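Section 4. Finger pads: checking, removing and refitting

Applies to the Derimex hand-held gripper, kit 2, as supplied by Imholm. This guide is written by Bloxham for shops that rent or buy the kit through us. Where our advice differs from the maker's leaflet, we say so, and we have left the maker's claim in so you can judge for yourself.

4.1 Before you start

The leaflet calls the finger pads "fit and forget." We don't agree. They are the part of this kit we replace most often, and the leaflet gives them one line. Read this whole section before you pick up a screwdriver.

You will need:

The hex key from the kit (the one in the lid, not the longer one in the tray)
A clean dry cloth
A spare pair of pads
A flat, well-lit table
A marker pen

CAUTION: Keep your fingers out of the gap while you check the pads. The trigger is light and the arms close faster than you expect.

4.2 Checking the pads

1. Release the trigger and let the fingers open all the way.

2. Hold the tool over the table so that you can look down at both pads together. A plain tabletop makes a better background than a patterned mat.

3. Look along the inner face of each pad, where it meets the object. The covering should lie flat from one end to the other.

4. Look at the tips. They take the first knock every time somebody reaches for something flat, and in our shop they are usually the first part to go.

5. Run the cloth once along each inner face. If it snags, find out on what.

6. Repeat for the other pad, even if the first one looked fine.

The leaflet says a pad can be used "until grip is lost." We would treat that with some doubt. A covering that has torn along the gripping edge may still hold a paper cup well enough, and the person using it will tell you nothing is wrong. Meanwhile the contact surface is different on every grip, depending on how the loose part happens to fold.

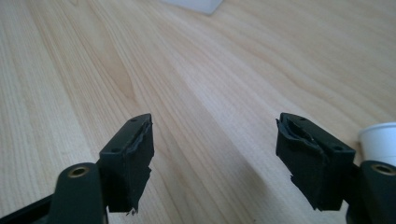
Our own rule is stricter. Use it if you want repeatable results:

Small scuffs, covering flat: keep using, check again next session.
Edge lifted at any point: replace before the next session.
Strips peeled back, or flaps hanging at the tip: stop and replace now.
One pad bad, the other good: replace both.

On the last point Imholm will tell you that pads may be changed one at a time. They may, in the sense that one will fit. We tried it on the Darby job and spent most of a morning chasing a twist in the grip that went away when the second pad was changed.

NOTE: Do not trim the loose material with a knife and carry on. It looks tidier and leaves you with a step in the gripping face.

NOTE: Do not glue it down either. We tested two glues. Both left a hard ridge.

4.3 Removing the pads

1. Set the tool down on its side with the fingers open.

2. Mark the back of each old pad L or R with the pen.

3. Loosen the pad screws half a turn each, then go back and take them out fully. If a screw binds, stop and back it in a little before trying again.

4. Lift the pad straight off. Do not pry against the arm.

5. Wipe the seat with the dry cloth. Leave solvents alone. The leaflet allows "mild cleaners" without naming any, and we have no idea what that covers.

CAUTION: The finger arms have brass threaded inserts set into them. Never drive a screw into an insert at an angle or with a power driver. A spun insert means a new arm, and the warranty we were shown doesn't cover it.

4.4 Fitting the new pads

1. Check the new pads before they go on. Out of 82 pads we received in the February delivery, 27 had covering that was already loose at one corner. Send those back.

2. Place the pad on its seat and start every screw by hand.

3. Tighten each one a little at a time until snug. The leaflet gives a torque figure but the kit has no tool to measure it, so snug is what you have.

4. Close the fingers slowly on nothing. The faces should meet along their full length.

5. If they meet at one end only, loosen, reseat and try again. If they still don't meet after a second try, swap in another pad before you blame the arm.

6. Pick up and put down something light ten times, then repeat step 3 of section 4.2.

4.5 How long should they last?

The sales page promises a full season of use. Our longest-lived pair went 66 sessions before an edge lifted, and that was in careful hands on smooth objects. Rough cardboard shortens it a great deal. We would like to see how the maker got its number and have asked.

Until we hear back, order spare pads with the kit and keep them in the lid. They are sold in pairs. The "heavy duty" version costs more, and we have not yet seen it outlast the ordinary one, so we can't recommend paying the difference.

Write the date of every pad change on the log card. If a pair wears out early, send us the old pads along with the card.

Section last revised 29 August 2024. Section 5 covers the trigger and return spring.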